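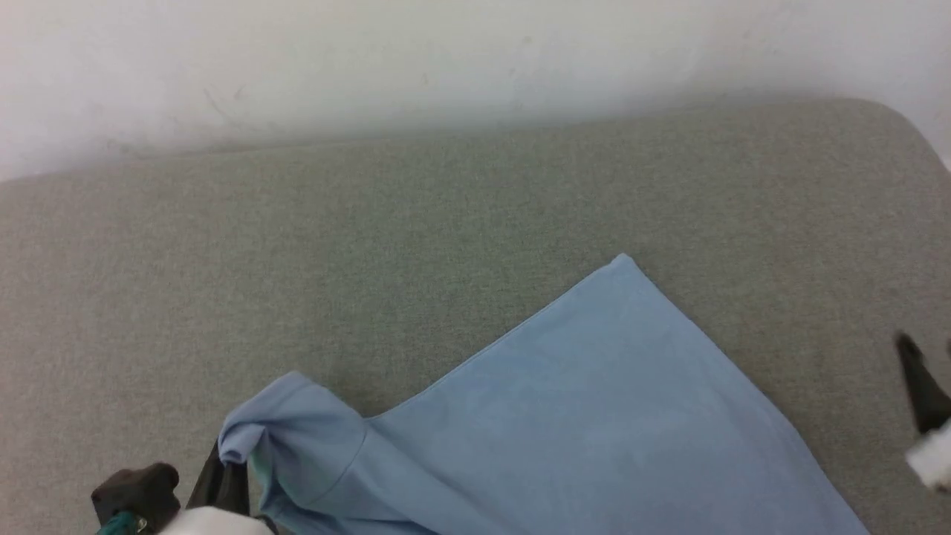
第4章 たたむ ― 布のかたちを読む

この章で学ぶこと
・衣類を広げ、縫い目と布目から全体のかたちをつかむ
・平らな面の選び方と整え方
・基本の三つ折りと、袖の始末
・しまう場所の寸法から仕上がりを決める方法

洗濯の章を終えたみなさんは、もう布の繊維や織り、編みの違いをかなり見分けられるはずです。いよいよ「たたむ」に入ります。毎日のことなので、いまさら習うまでもないと思う人もいるでしょう。ところが、これが実におもしろい! 一枚の布が筒になり、筒に袖がつき、衿ぐりがあき、その立体をもう一度平面に戻してやるのですから、たたむ作業は服の設計図を逆向きにたどる旅のようなものです。

たとえば水色の半袖シャツを一枚、ソファーの座面に置いたとします。無造作に置けば、身頃は三角に広がり、袖口はくしゃっと寄って、どこが肩でどこが裾なのか、すぐには言えないかもしれません。こんなとき手がかりになるのが縫い目です。袖ぐりの縫い目は曲線、脇はほぼ直線、袖口や裾には折り返しのステッチが走っています。曲がった縫い目を見つけたら指でそっとたどってみましょう。肩の先に行き着けば、あとは左右の肩を持って軽く振るだけで、服は自分からかたちを取り戻してくれます(この瞬間が筆者は大好きです)。

4.1 面を選ぶ

たたむ場所は机の上とはかぎりません。床、ベッド、ソファー、アイロン台。それぞれに癖があります。布張りの座面は摩擦が大きく、広げた服がすべりにくいので、薄手の綿ニットを扱うにはなかなか具合のよい場所です。反面、クッションが沈むため、手で押さえたところにくぼみができ、折り線がゆがみがちになります。縁が丸い座面では、裾が外へ垂れると身頃まで引っぱられてしまいます。服は縁から離し、奥のほうへ寄せて置きましょう。

なめらかな机では事情が逆になります。折り線はまっすぐ出ますが、化繊の混じった生地はするすると逃げていきます。片方の手のひらを身頃の中央に置き、もう片方の手で折るとうまくいきます。

4.2 つまむ、放す

たたみ方の図解はたいてい折り線ばかりを示しますが、仕上がりを左右するのは指の使い方です。ベランダ・モントヤの『家の布しごと』には、「つまむのは縫い目、なでるのは地の目」という一節があります。縫い目は布が重なって丈夫なので、引いても伸びにくいのです。袖を返すときは袖口の縫い目をつまみ、身頃のしわは編み地の方向に沿って手のひらでなでます。まん中の薄いところをぎゅっとつまんで引き寄せると、そこを頂点にして放射状のしわが生まれます。ぜひ一度わざとやって、しわの走る方向を観察してみてください。

4.3 寸法から考える

しまう場所が決まれば、たたみ上がりの幅も決まります。内寸の幅が400ミリの引き出しに二列で入れたい場合、一列に使えるのは200ミリまで。出し入れのゆとりを見込むと、もう少し細くたたむことになります。丈のほうは、着丈をいくつに折るかで考えます。着丈60センチのシャツなら三つ折りで20センチ、四つ折りで15センチ。厚みのぶん計算どおりにはいきませんが、目安があるだけで引き出しの中が見違えます。

■やってみよう
用意するもの:半袖シャツ1枚、巻き尺、筆記用具

1 シャツを軽く丸めてから座面か机に置き、縫い目だけを手がかりに両肩を探す。
2 前身頃を下にして広げ、中央から外へ向かってしわをのばす。
3 身頃の片側を袖ごと内側へ折り、袖を折り返して身頃の端にそろえる。反対側も同じように折る。
4 裾から三つに折り、幅と丈を測って記録する。
5 面を変えて同じことをくり返し、測った値を表4-1に書き入れる。

二回目の値が一回目と違っていたら、うれしい発見です。どの段階でずれたのか、隣の人と見比べながら話し合いましょう。袖の折り返しから調べると、原因が見つけやすくなります。次の節では、衿のあるシャツに進みます。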